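The Night Bus to Trakach

I got on at Basidden with one bag, a cheese sandwich and my grandmother's clock wrapped up in a bath towel.

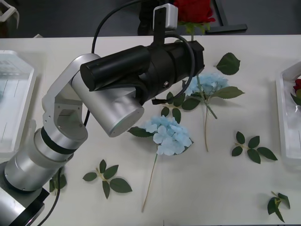
You'll want the left side, a voice told me before I'd even found a seat, because the right side gets the heater and by Berora you'll be cooked like a ham. So I took the left side. I don't argue with people on buses (I save that for my sister).

The voice belonged to a woman across the aisle with her shoes off and her feet up on a cooler. She'd been riding the 767 for 15 years, she said, and she had opinions on every mile of it. The bridge was too narrow. The new rest stop had bad soup. The old rest stop had worse soup but a nicer bathroom, and she missed it.

I was going to Trakach to sell the clock. My sister had found a shop there, Rácz, that bought old ones, and they'd told her on the phone they could go up to 1567 for one in good shape. I kept doing the math on my half. A new transmission, mostly. Maybe a pair of boots if the car place was in a good mood.

Somewhere past the quarry the clock struck. It hadn't made a sound in my closet for years, and now there it was, going off inside a towel on my lap at twenty past two in the morning! I squeezed it like you'd squeeze a dog that won't stop barking. Eleven, twelve, thirteen. The driver looked at me in his mirror. Fourteen.

"That's a nice tone," the woman said when it finally quit. "What do you want for it?"

I told her it wasn't for sale, and then I sat there feeling stupid, with the shop's address written on my hand.

She shrugged and dug around in her purse. She had 178 on her, she said, plus whatever was in the cooler, and she lifted her feet so I could look. It was fish. Really good-looking fish, too, packed in ice, and I'd be lying if I said I didn't think it over.

She got off at Berora, where it was raining sideways, and a boy in a yellow coat came running out to carry the cooler. I moved over to the right side once she was gone. She was right about the heater. I put the clock on the seat next to me, loosened the towel a little so it could get some air, and ate my sandwich in the dark.

When we pulled into Trakach it was just getting light. I asked the driver what time he started back.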